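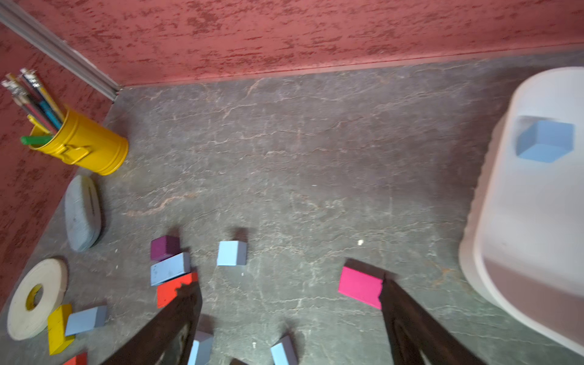
Week 5: Bulk Density and Pore Space
Introduction to Soils, Clellton evening course
Notes by Inna Tkachuk, revised 2020-05-03

Last week was all about texture: sand, silt, clay, and how to tell them apart with your fingers. This week we get to my favorite part of the course, the holes! A good garden soil is close to half empty space, and that space is where the water sits, the air moves and the roots go. Two soils with exactly the same texture can behave like strangers if one has been driven over and the other hasn't.

Words you need

Bulk density: the mass of oven-dry soil divided by the whole volume it took up in the ground, pores included. Units are grams per cubic centimeter.

Particle density: the mass of the solids divided by the volume of the solids alone. For most mineral soils we use 2.65.

Porosity: the share of the total volume that is pores. Porosity = 1 - (bulk density / particle density).

Water content by volume: the volume of water divided by the whole volume of the core.

Please keep the first two apart. Mixing them up is the most common mistake on the July test, and it wrecks every line that follows.

Worked example: the Nechyporuk field

The core came from the low corner of the field, the morning after heavy rain. Core volume was 461 cubic centimeters. Dry mass was 564 g, and the soil lost 245 g of water in the oven.

Bulk density = 564 / 461 = 1.22 g per cubic centimeter
Porosity = 1 - (1.22 / 2.65) = 0.54
Water content by volume = 245 / 461 = 0.53

Look at those last two numbers side by side. Pores make up 54 percent of the core and water fills 53 percent, so there was hardly any air left down there. Roots in that corner were close to suffocating, and we found it out with a ring, an oven and a kitchen scale. I love this calculation.

(One gram of water is taken as one cubic centimeter. That's close enough for our work.)

What the average hides 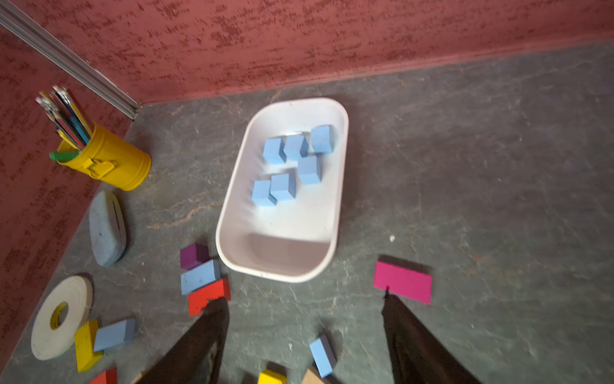

Bulk density is an average over the whole core, and an average says nothing about where the pores are. A core with a hard plow pan across the middle and loose crumbs above it can give the same figure as one that is even from top to bottom. It's like the light blue cubes in the white tray: they bunch toward one end and leave the other end bare, but if all you had was the total volume of foam and the volume of the tray, you could just as well imagine them spread out evenly. So before you dry a core, slice a second one from the same hole and look at it. Sketch the layers, note any wormholes, and write down where the roots turn sideways.

Pore size matters too. Big pores drain within a day or so and then hold air. Small pores hang on to water, some of it so tightly that plants can't get it. Compaction crushes the big ones first, which is why the Kevier path plots puddle so fast.

For next time

Read the Skestance chapter on aggregates. Then work out the porosity for a bulk density of 1.60 and say whether you'd plant carrots in it.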